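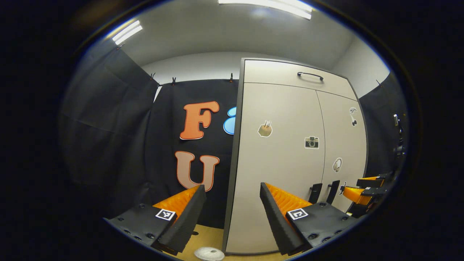

Keeping Track of Household Food Waste in Drirdale
Student project report, Environmental Studies
2026-02-22

1. Background

Food waste was covered in the first half of the course, mostly at the level of farms and supermarkets. Our group wanted to look at what happens at home. Drirdale has a green bin collection, but the leaflet that comes with the bins only says what can go in them. It doesn't help a household work out how much food it throws away or why.

Our question was: does writing down wasted food for a few weeks change how much a household wastes?

2. Method

We asked 20 households to take part during January. All of them were families or share houses known to students in the class, so this is not a random sample. Each household was given a kitchen scale, a record sheet and a tub with a lid. Anything that could have been eaten went in the tub and was weighed at the end of the day. Peelings, bones, tea leaves and coffee grounds were left out.

Half of the households filled in the full sheet, with the type of food and the reason it was thrown away. The other half wrote down the weight only.

We built a small program in Java to add up the weekly totals. We named it Vuvovis. It reads a spreadsheet saved as plain text and gives one total per household per week. An early version counted a blank day as zero, which made some households look better than they were. We fixed this by marking blank days as missing and leaving out any week with more than 2 of them.

3. Results

Weights went down over the month in both groups. The drop was larger in the households that wrote down reasons. In the first week many entries said "forgot it was there". By the last week that reason was much less common, and the most common one was "cooked too much".

Bread was the food listed most often, followed by cooked rice and salad greens. Milk came up less than we expected. Small items under 100 grams made up most of the entries, and several people wrote that they would not have noticed them without the scale.

5 households stopped before the end. Their records were kept for the weeks they finished.

4. Comments from households

The comments were short but useful. One family moved leftovers to the top shelf of the fridge and started a weekly soup. A share house said the sheet caused arguments at first about whose food was whose. Another household bought its bread from the Yazıcı bakery and began freezing half the loaf on the day it was bought.

5. Problems

The scales did not all read the same. We checked them against a bag of sugar at the start but not at the end. January was also a poor month to choose, with holiday leftovers in the first week and people away in the second. Some of the fall in weight could be due to this, and we had no group that went without weighing to compare it with.

6. What we would change

We would run the project over a full school term and start after the holidays. The list of reasons on the sheet should be shorter, as people mixed up "went off" and "past the date". We would also ask each household to weigh its waste again a few months later, to see if the change lasted once the sheets were gone.

The blank record sheet and the weekly totals are in the appendix.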